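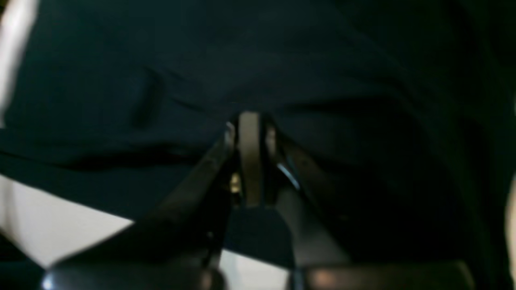 The gripper and a piece of navy fabric, close up.

Grevar laundry arm: six weeks of folding

By Hélène Turcotte, April

The short version is that it can fold, slowly, if you set things up for it. Whether that counts as doing a chore depends on how much of the chore you thought was folding.

The Grevar is a bench-mounted arm with a two-fingered gripper and a small camera near the wrist. Otport sells it in a household version for £2,720 with the table clamp and a year of updates. I had it on loan and ran it most evenings after supper, at a white table in the back room. I logged 267 attempts on towels, pillowcases, T-shirts and a few awkward things.

Towels are its best work. A hand towel laid flat took it just under two minutes, and the corners met well enough that I left them alone. Pillowcases came out nearly as neat. T-shirts were slower and I refolded a good half of them. I gave up on fitted sheets in the first week.

Dark cloth is where I spent most of my patience. Navy and black things show very little at close range, only faint highlights along the folds, and the arm would often stop and take another look before choosing a place to grip. The fingers are stiff and flat. On a towel that hardly matters. On thin cotton they sometimes pushed the cloth up into a tent when I wanted them to pinch an edge. A lamp set low to one side helped a bit. The manual suggests this on page 6, in a box that is easy to miss.

Setting up took an evening. The clamp is solid and the calibration routine is clear, though you have to repeat it if anyone knocks the table. The app is plain and did not crash. It is quiet enough to have on with the radio, apart from a click when the fingers close.

What it does not do is the rest of the laundry. It won't empty the machine, turn socks the right way out or carry a pile upstairs. Each item has to be put in front of it, more or less spread out, and by then I am halfway to a folded towel myself. I tried the older Noltance last year and the Grevar is clearly better at finding an edge, but it needs the same amount of help from me.

I can see it earning its keep in a small guest house or a workshop that folds the same cloths all day. At home I would wait. If the next one can pick a shirt out of a basket I will gladly look again.

Good: towels, pillowcases, build, noise
Less good: dark fabric, thin cotton, price, table space

Comments

Sérgio Macedo
We use one for polishing cloths at work. All the same size, all pale, and it's fine. Wouldn't have it in the house.

ironing_pile
Two minutes for a hand towel! My son takes longer, to be fair.

M. Ouellet
Did you try the softer finger pads? They are sold separately and I wondered if they help with T-shirts.

Hélène Turcotte
No, the loan kit only had the standard ones.

Contact | Copyright Hélène Turcotte, all rights reserved | Back to top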